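Pomine wrist camera and two-finger kit, worth it?
Forum: Grippers and end effectors

bdahlgren
October 19, 2024
Looking at the Pomine kit for a small parts sorting bench. It's 1,615 with the fingers, both brackets and the wrist camera. The Besach set is 2,620 and comes with a calibration plate and better cables. Has anyone run the Pomine on small mixed parts? I don't need speed.

zuniga_b
We've had one since April. Fingers are fine. Brackets are stiff enough and the screws stay put if you use thread lock. The camera is the weak part. It blurs when the arm moves, even at low speed. This is from our bench, green board on the right and the small colored parts out to the sides: 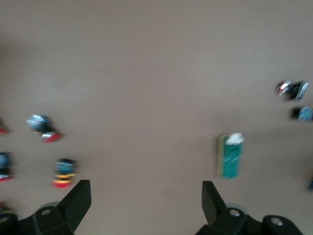
gizella.kun
Re: camera blur
I wouldn't blame the camera for that. The default exposure is way too long. Drop it, add a light over the table and try again. Ours is usable while moving now.

zuniga_b
Tried it. The picture got sharper but too noisy to tell the dark parts apart, and we can't hang a light over that bench. We stop the arm, wait 160 ms, then grab the image. Works, just slower.

o_schmieder
Then you're paying for a camera you can only use standing still. For me that settles it, buy the Besach.

gizella.kun
For another thousand? He said he doesn't need speed.

adb_urville
One more thing on the fingers. The flat tips are good on boards but I had trouble with small round parts rolling out. I glued thin rubber on mine. Support took 3 days to answer and then told me the same thing.

bdahlgren
Thanks all. Stopping for each picture is OK with me. I'll order the Pomine and get some rubber sheet. Does the rubber throw off the closing width setting?

adb_urville
Yes, by twice the sheet thickness. Change it in the gripper settings before you home it.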